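Platonia Garment Handling Project
Progress report to the Sternel Fund, second period, with notes on our December open day

We were so pleased to open the workshop to visitors this period, and more pleased still with how many came through! The door count was 971, and the demonstration bench was busy from 9 in the morning until we packed up.

1. The demonstration bench

Visitors watched our operators work with the hand-held grippers on a basket-and-clothing task, which is the centre of this grant. Every run starts with the jaws wide open over clear white table, so the recordings all have a common beginning.

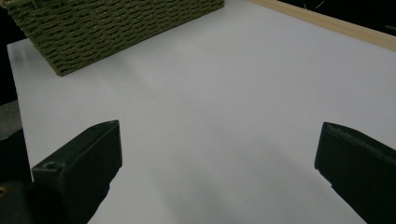

Baptiste asked whether the model would still cope if the table were a different colour, and said the next stage ought to include a patterned one. It's a very fair point (we heard it more than once over the day) and we have added two new table surfaces to the plan for next period.

The cloth work drew the biggest crowd. A T-shirt changes shape every time it is touched, and people seemed to grasp straight away why that makes it harder for a robot than a box or a cup. Our operators work with a gripper in each hand, and the marker plates mounted on top let us follow both tools through the whole movement. Plenty of questions about those plates, mostly from the younger visitors. 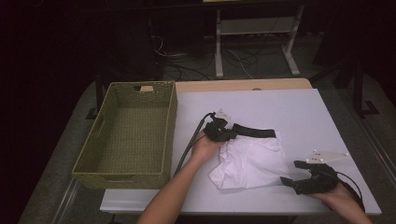 Photo: Dosesik workshop, Platonia project

We have now recorded 4000 runs against the target in the agreement, and 33 of the open day visitors left their details to train as operators. That is a terrific result for a single day. The cables on the grippers remain our main nuisance, and a lighter set is on order.

Two-handed work over the basket is coming along nicely too. Operators are getting smoother at keeping one gripper out of the other's way, and the latest batch needed far fewer repeats than the first.
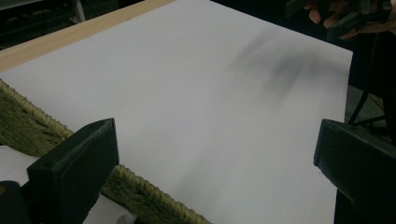
2. Spending and next period

Spending is on budget, with 20 per cent of the equipment line still to be used. We would like to put part of that towards the new table surfaces and will send a costed request separately.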